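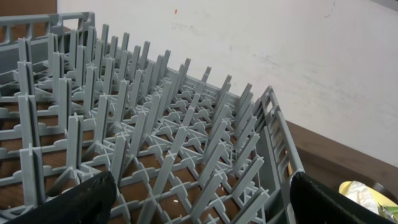 Boletín técnico de cocinas colectivas
Noviembre

Dureza del agua y depósitos en el lavado de vajilla: resultados de la revisión de otoño

Durante el otoño se ha revisado el tratamiento de agua en los comedores que utilizan el contrato de mantenimiento de Navar. El motivo fueron las reclamaciones por velo blanquecino en vasos y cubiertos, que se concentraban en los edificios abastecidos por el pozo de Varley. La revisión corrió a cargo de Catríona Ní Chonaill, responsable de instalaciones, y el informe completo puede solicitarse en la oficina técnica. Lo que sigue es un extracto con las conclusiones que afectan al personal de cocina.

Alcance

Se analizaron 76 puntos de toma, siempre en el grifo de servicio más próximo a la máquina y con el agua corriendo un mínimo de tres minutos. Las muestras se tomaron antes y después del descalcificador. En los locales sin descalcificador se tomó una sola muestra. Quedaron fuera los lavavasos de barra, que se revisarán en una campaña distinta.

La dureza se expresa en grados franceses (°fH). Un grado francés equivale a 10 mg/l de carbonato cálcico. Conviene comprobar la unidad antes de copiar un valor de una ficha a otra: varias máquinas del parque se programan en grados alemanes (°dH), y un grado alemán equivale a 1,78 franceses. En dos cocinas se había introducido en el menú de la máquina el valor francés sin convertir. El resultado era una regeneración demasiado frecuente y un consumo de sal muy superior al previsto, sin mejora alguna en el acabado.

Velo de cal y corrosión del vidrio

Los dos defectos se confunden con facilidad y exigen correcciones opuestas. El velo de cal es un depósito superficial. Se elimina frotando con un paño humedecido en vinagre o en ácido cítrico diluido. La corrosión es una pérdida de material en la superficie del vidrio y no desaparece con ningún producto. Suele presentarse en forma de iridiscencia o de líneas finas, sobre todo en vidrio sódico-cálcico lavado muchas veces con agua demasiado blanda, temperatura alta y exceso de detergente alcalino.

Antes de modificar cualquier ajuste debe hacerse la prueba del ácido sobre un vaso afectado. Si el velo se va, se revisa la sal, el valor de dureza programado y el estado de la resina. Si permanece, se reduce la dosis de detergente y se baja la temperatura un escalón, dentro de los límites que fije el plan de higiene del centro. En este segundo caso, subir la descalcificación empeora el problema.

Sal de regeneración

La sal debe ser cloruro sódico de calidad específica para descalcificación, en grano grueso o en pastilla según el depósito. La sal fina de mesa se compacta en el fondo y puede obstruir el paso de salmuera; las sales con antiaglomerante o yodo tampoco son adecuadas. El almacén central ha servido 2.536 kg en lo que va de año, repartidos de forma muy desigual entre cocinas de tamaño parecido. Se pide anotar cada recarga en la hoja colgada junto a la máquina, con la fecha y los kilos añadidos.

En las máquinas con depósito integrado, la recarga se hace inmediatamente antes de un programa completo. La salmuera que rebosa sobre la cuba y se queda allí varias horas ataca el acero inoxidable por picadura. No basta con secar el borde con un trapo.

Abrillantador y secado

El abrillantador reduce la tensión superficial del agua del último aclarado, de modo que esta escurre en película y no en gotas. No corrige la dureza. Si se aumenta la dosis para tapar un velo de cal, aparecen estrías azuladas y, en algunos casos, espuma en la cuba. El ajuste correcto se busca desde abajo: se parte de la posición mínima, se lavan dos cargas completas y se sube un punto si quedan gotas.

La vajilla de plástico seca peor que la loza con cualquier ajuste. Tiene poca masa térmica, se enfría pronto y no evapora el agua retenida. Se recomienda colocarla inclinada, sin contacto entre piezas, y prolongar el escurrido al aire antes de apilar. Apilar en húmedo es la incidencia más repetida en las hojas de control de este año.

Los accesorios de escurrido también acumulan cal, en especial en las uniones y en la base, donde el agua se estanca. La limpieza mensual se hace por inmersión en ácido cítrico al 5 %, durante media hora, con aclarado abundante posterior. El ácido no debe mezclarse nunca con lejía ni con detergentes clorados. Los cestos de varilla recubierta que presenten grietas en el revestimiento se retiran, ya que el óxido mancha la loza.

Resinas

La resina de intercambio pierde capacidad con el cloro y con el hierro disuelto. En Lenihan, Tomás Mac Carthaigh midió 2 °fH a la salida justo después de la regeneración y valores crecientes mucho antes de completar el ciclo previsto. El cartucho se ha sustituido. El contrato con Plidetti cubre la sustitución de resinas agotadas, pero no la de las contaminadas por hierro, por lo que conviene instalar un filtro previo donde el análisis lo aconseje.

Próximos trabajos

Se han encargado 121 juegos de tiras reactivas de dureza total. Cada cocina recibirá el suyo con una ficha de conversión de unidades. La medición se hará a la salida del descalcificador, a las 7:30, antes del primer lavado, y el valor se anotará en la misma hoja que las recargas de sal. Las lecturas superiores a 7 °fH se comunican a la oficina técnica por el canal habitual, indicando el modelo de la máquina y la unidad en la que está programada.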